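Falance Tabletop Recording Kit

I've been collecting demonstrations for learned manipulation policies long enough to have strong feelings about cables, clamps and file formats, and most of those feelings ended up in this kit. We put it together at Olside after getting tired of spending our mornings on setup and our afternoons on fixing what we recorded (I still have the spreadsheets, and they are grim).

The basic job is simple. You give the arm a block and a marked area, you drive it through the move, and the kit saves the joint data and both camera views on one clock. Then you do it again. And again!

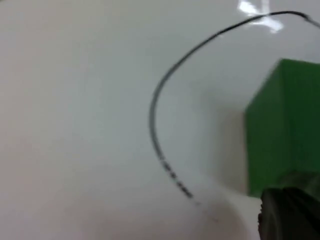 Wrist view: green block, marker line, gripper finger coming in low at the right.

I like a hand-drawn line for the target. Marker on a glossy white top takes a minute, and a slightly wobbly or broken outline gives your model more variety than a perfect printed circle would. We redraw ours whenever we start a new batch. Glare does show up on a shiny surface, and I leave it in, as the lights in your own lab won't be any kinder.

The side camera is the one I'd fight to keep. When the fingers get right up against a block, the wrist view can lose most of it, and from the side you can still tell where the tip is and how far there is to go to the outline. Leave yourself some slack in the wrist camera cable, too. A wide loop is fine, a tight one will tug on the connector sooner or later.
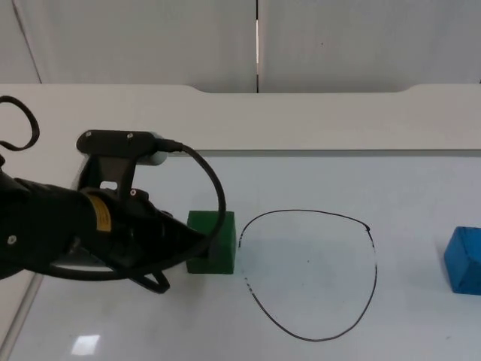 What you get

Wrist camera bracket with screws
Wrist camera and cable
Side camera with table clamp
Set of solid-color blocks
Falance recorder software, one seat
The Hartley starter set: 2,148 recorded episodes of block moves, each one labeled with the task and the result

The arm isn't included. The bracket fits the Fostden arm out of the box, and we can cut an adapter for others if you send us a drawing.

Good to know

Episodes run up to 90 seconds. Mine average 13, and if yours are much longer I'd split the task in two. Keep your failed tries and label them, please, I threw away a whole October's worth once and regretted it.

Setup takes me 22 minutes including calibration.

Page updated Feb 15, 2020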